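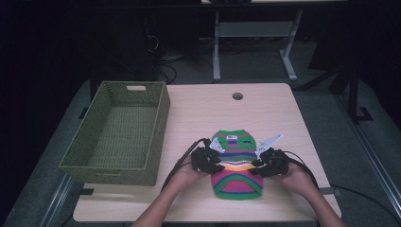
Small striped sweater-like knit in green, magenta, blue, yellow, white and orange, with an olive-green basket.

Porkari Striped Knit Sweater
Item 3603

We've been selling the Porkari since our first June in the shop, and it's still the one people pick up, put down, walk all the way around the store and then come back for. It's a small, cheerful, very colorful knit, mostly green up top with a narrow blue and pink stripe, then a big stretch of magenta lower down and a yellow stripe across the middle (my favorite part, if anyone's asking!). There's a little white label sewn near the top edge, handy for telling front from back when you're dressing somebody who won't hold still.

Shona Mudgway draws up the stripes for us and the knitting is done at Imetti, in batches of 288, so colors can shift a touch from one batch to the next. If you're buying for siblings and want them to match, please order together and say so in the notes.

Care: wash cool, inside out, with similar colors. Lay it flat on a table and smooth it out with your hands while it's damp, then fold the sleeves in and fold once across the middle. Folded that way it stacks nicely in an open basket, and you can find the one you want without digging.

Sizes: 2 through 6. They run a bit roomy, so stay with the usual size unless you like a rolled cuff.

Price: $43. Gift wrap is free, just ask.

Goes well with the Stubbs corduroy pants and the Osow knit hat. Questions about fit go to Wiremu Rutherford at the shop, mornings are best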